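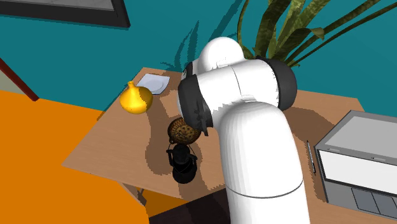

Chapter 4
Comparing Grippers Fairly

By the end of this chapter you will be able to plan a gripper comparison, choose a set of test objects, run the trials in simulation and write up the results so that someone else could repeat them. You will need the arm model you set up in Chapter 3 and a notebook (a paper one is fine, and I still prefer it).

4.1 Why two good grippers can disagree

Picking things up is my favourite part of robotics, and I hope it will become yours. Put two different grippers on the same arm, give them the same controller and the same table, and you will see two quite different personalities. One closes happily on a pen and fumbles a vase. The other takes the vase by the neck and can't get under the pen at all. Swap the fingertips and the whole story changes again!

It is tempting to ask which gripper is "better" and stop there. A more useful question has three blanks in it: better at grasping what, from where, and how often? Most arguments about grippers that I have sat through were between people who had filled in those blanks differently and hadn't told each other.

Take the case we will follow through this chapter. A class at Ondthorpe compared two parallel-jaw grippers, which we will call the Zirkier and the Rillari. The Zirkier has short, stiff fingers. The Rillari has longer ones with a bit of give at the tips. Each was run through 3000 simulated grasps on household objects, and the class split down the middle over what the numbers meant. We will work through their data in Section 4.5, so try not to peek.

4.2 Choosing the objects

A test set should make the gripper work in different ways. Blocks and balls are handy for checking that your code runs, but a set made only of blocks will tell you mostly about blocks. Household things are much more fun, and much harder:

Rounded and glossy, such as a vase. The fingers touch it over a very small area, and where they land on the curve matters a great deal.
Thin and flat, such as a pen or a small plate. The fingertips have to come right down near the tabletop without striking it.
Open, with a rim, such as a shallow woven basket. You can close on the rim or try to span the whole thing, and these should be recorded as two separate grasps.
Awkward, such as a lantern with a handle. The handle gives you one way in and the body gives you another. 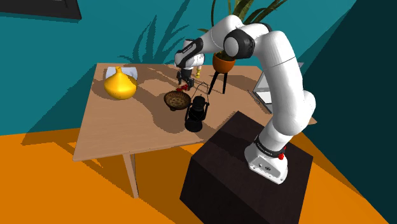
Neighbours count too. A basket standing alone is an easy target compared with the same basket beside a lantern, where one finger has to come down in the gap between them. When you record a failed grasp, note what was next to the object as well as the object itself. You will be surprised how often the pattern is in the neighbours.

4.3 Keeping everything else the same

Before you compare two grippers, write down everything that is not the gripper. Arm, base position, table height, controller gains, approach speed, friction values, lighting and camera pose if you are using vision. Then lock them. Changing the approach speed halfway through is the classic mistake, and I have made it myself with 200 trials already behind me.

Object positions need some thought. If they never move, you are testing one layout over and over. If they move at random, each gripper should face the same random layouts, in the same order. Save the seed! A good starting plan is 30 layouts with 9 attempts per layout for each gripper, enough to show large differences and still finish before your coffee goes cold on a decent computer.

Finger length is a sneaky one. The longer Rillari fingers put the fingertips lower for the same wrist pose, so a program that sends both grippers to the same wrist height is giving them different tasks. Define your targets at the fingertips.

4.4 What counts as a grasp?

Sixten Lindqvist, whose lab notes inspired many of the exercises in this book, used a rule we will borrow. Lift the object clear of the table, hold it still, tilt the wrist, hold again. If it stays put through both holds, score it as held. If it slips but doesn't fall, score it as slipped. Anything else is dropped or missed, and those get separate columns.

The Lindqvist rule takes longer than a plain lift, and it is well worth the wait. A basket pinched by its rim may survive the lift and swing out of the fingers during the tilt, and you want to know that.

Try it now

Pick one object from your own kitchen. Sketch it from above and from the side, and mark every place where two fingers could close on it. Put a star beside the one you would choose, then write down which neighbour would make that grasp impossible. Keep the sketch handy, as you will load a similar object into the simulator in Section 4.5.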